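4.3 Resetting the table between episodes

Read 4.2 first if you have not homed the arms. If you have read 4.2 and still not homed the arms, go home them. Section 4.3 will wait.

The sorting study depends on the starting layout being different every time, but different in the way we meant. The first batch of demonstrations, collected in April, had the jars in nearly the same place from start to finish. The policy learned that place beautifully. It would reach for it with great confidence after the jars had been moved elsewhere. Everything below exists to keep us from publishing that result twice.

1. Press PAUSE in the Ratska console and wait for the status line to read HELD. "HOLDING" is a different word and means the arms are still thinking about it.

2. Open the layout card for the next episode. Cards are generated by Jolow from the episode number, so skipping one because it looks fiddly will be visible to everyone in the log.

3. Clear the jars, cloths, baskets and tray from the tabletop and wipe the planks with a dry cloth that is not one of the task cloths. (Rostam Talebi added this sentence and would like it known that he had cause.)

4. Put the large items down first: baskets and cloths along the far edge, tray wherever the card has it. Set each basket at a slight angle. Squared-up baskets are easier to grasp and make the numbers look better than they are.

5. Drop the cloths from hand height and leave them alone. Do not fold them nicely. Do not fold them badly on purpose either, as deliberate mess has a style and the model will find it.

6. Place the jars last, as one loose group, with the lid colors mixed. Matching lids may end up side by side if the card puts them there.
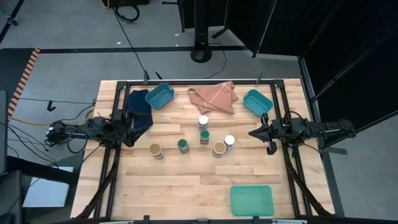
7. Check that every lid is seated. A loose lid turns a sorting episode into a spill episode, and we have no label for that.

8. Step back past the tape, type the card number into the console, and press RESUME. The arms will go to their start pose before recording begins.

NOTE: Small placement errors are fine. The card is accurate to the width of a jar and so are you. If you catch yourself nudging a jar for the third time, stop nudging and start the episode.

CAUTION: Keep hands and sleeves off the table whenever the console shows anything other than HELD. The emergency stop is faster than your explanation.

CAUTION: Do not drape cloths over an arm while you rearrange the jars, however convenient it looks.

4.4 What counts as a good episode

Mark an episode GOOD if all jars finish where the card says, upright, with lids on. Mark it PARTIAL if at least one does. Mark it BAD if none do, or if you touched anything after RESUME. Wishing the gripper along is permitted, provided you do it with your hands in your pockets.

Keep the bad ones. They go in the Rosteck folder with the others and are used for the failure detector, which at present is the best-fed model in the lab.

For reference, the policy trained on fixed layouts completed 90 of 100 trials when the jars stayed put. On shuffled cards its score was low enough that Bülent Bilgin reran the test with a fresh calibration, to be fair to it. The score stayed where it was. The policy trained on 1000 shuffled episodes completed 80 of 100 on cards it had never seen. We consider the 80 to be the better number and have stopped trying to explain this in one slide.

Known problem: after a long session the left wrist may report an offset fault at step 8. Re-home as in 4.2 and repeat the same card. If the fault comes back, end the session and write it in the log under HARDWARE, where it will be read, and not under COMMENTS.

Section last changed Wed 20 November. Steps 4 and 5 were one step before that.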